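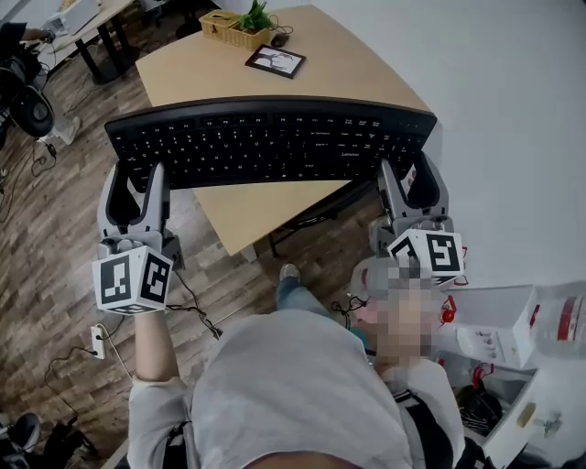

A black Lenovo keyboard above the desk

The pudding at Cliner cost more than the fish, and Tumelo Oosthuizen had driven 41 miles to eat it. He wrote about restaurants for a small paper in Lelthorpe, 200 words each time, and he was paid by the word.

"It is a baked custard," said the waitress. Her name was Unathi Sibiya, it was written on her apron. "With burnt honey and a spoon of sour plums."

"Who makes it?"

"Mrs Tshabalala. She makes it in the morning and then she goes home."

He took the first spoon slowly. The custard was soft and trembled a little, and the honey was nearly bitter, as his grandmother used to make it when she forgot the pan. Then came the plum, so sharp that he closed one eye.
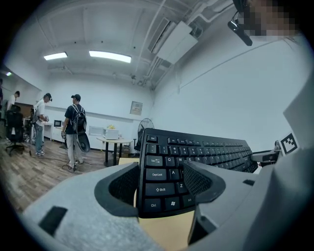
He had planned his first sentence already on the road from Skilelbridge. It was a clever sentence about old hotels and their heavy puddings, and now he could not use it. He ate the second half without making notes.

"You don't like it?" asked Unathi. She had seen the closed eye.

"I like it very much. Is there another one?"

"There is one. But it is for the man at the window, he comes every evening at eight."

Tumelo looked at the clock. It was 40 minutes past seven. The chair at the window was empty, with a folded newspaper on it — his own newspaper, he noticed, open at the page with the crossword.

"Perhaps he will be late," he said.

"He is never late," said Unathi, and she brought him a coffee and a small dish of plums, which she did not put on the bill.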